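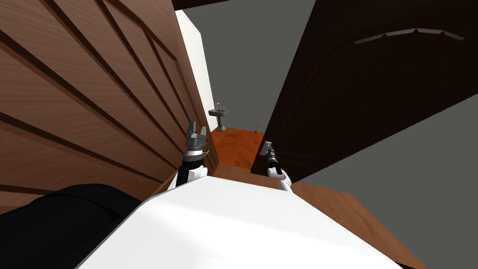 Cildale Hall Refurbishment
Progress report to the Kwok Fund
Mar 31, 2021

Work on the ground floor is now complete and signed off. The grant paid for new internal doors, rewiring of the kitchen and the first stage of the heating. We have spent 60 per cent of the award and expect to claim the rest by October.

Heating
Clanow fitted the boiler and eight radiators. The pipework to the back room took longer than planned after an old drain was found under the floor, and the extra work came out of our own reserve. Please note that the boiler is a Flamex, not the model named in our application. The price was the same and the warranty is longer.

Doors
All are hung and painted or stained as agreed. Two closers are still on order.

Use of the hall
The lunch club moved back in as soon as the kitchen passed its inspection. It has 38 members and a short waiting list. The evening language class will return once the back room is warm enough.

Still to do
Roof insulation, the outside ramp and the car park lighting. We have two quotes for the ramp and are waiting for a third. The insulation cannot start until the bat survey is in.

We would like to move £100 from signage to postage and ask for your agreement to this.

Rizal Goh
Project lead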